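Mando de guiado Zoneck: opinión tras varias semanas de uso

13 de noviembre de 2024

37 compartidos - 4 comentarios

Compramos el mando Zoneck para enseñar a un brazo a vaciar un cajón sin programar cada punto. Costó 702 euros, con soporte y cable. Lo hemos usado sobre todo Hemant Singhal y yo.

Manejo

El mando pesa poco y el botón de la pinza queda bajo el índice. El giro de muñeca se sigue bien, pero al bajar en vertical conviene reducir la velocidad a la mitad - de fábrica viene demasiado rápido. El primer día rozamos el fondo dos veces.

Grabación

Llevamos 245 demostraciones guardadas. Se empieza y se termina con el mismo botón, y más de una vez cortamos una toma sin querer. El programa permite recortar el principio y el final, no la parte central. Si dudas a mitad del agarre, hay que repetir.

La tarea es coger barras de una en una, estén como estén. Las que caen en diagonal obligan a girar la pinza antes de bajar, y ahí el mando responde mejor que las flechas de la consola.

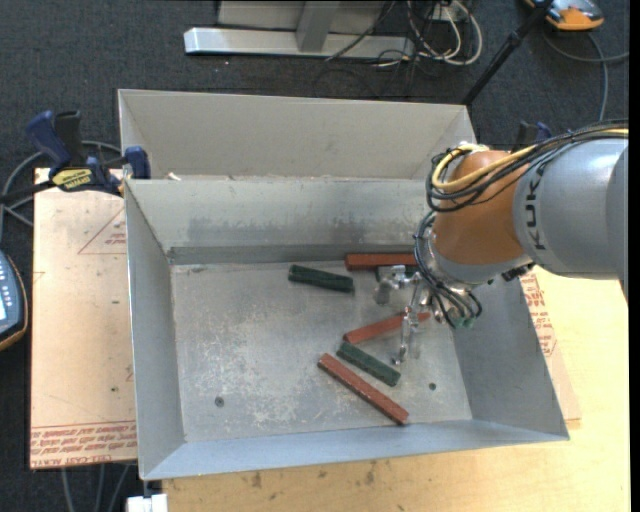
Lo que no me gusta

El cable es corto y el manual solo viene en inglés. Tampoco avisa cuando el brazo se acerca a un límite de giro - se para y ya está. Para piezas sueltas lo volvería a comprar. Para trayectorias largas sigo usando la consola.

409 visitas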